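4.2 Budgeting for Hand-Held Grippers

2023-10-19
By Senga Gunn and Radymyr Zakharchenko

When we first sat down to plan the equipment money for the Stunadham kitchens, we were tempted (as I think most small groups are) to put nearly all of it into one good arm and see what was left over.
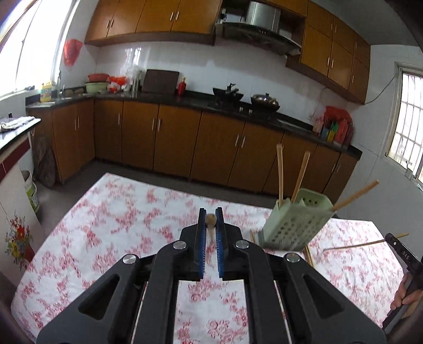

Figure 4. Two hand-held grippers at a kitchen table, with chopsticks and a pale green utensil holder on the cloth.

We are very glad we talked it through with Euan Tennant first, who kindly went over our draft line by line and asked how many homes we hoped to visit by February. The answer was 40, and a single arm could never have kept up with that! So we priced the hand-held units in pairs, one for each hand, and set aside $821 per pair for finger pads, bolts and other small parts, a line we had left out of the first draft altogether. We also held back money for tablecloths, utensils and the like, which sounds like pocket change until you are buying for 50 sessions.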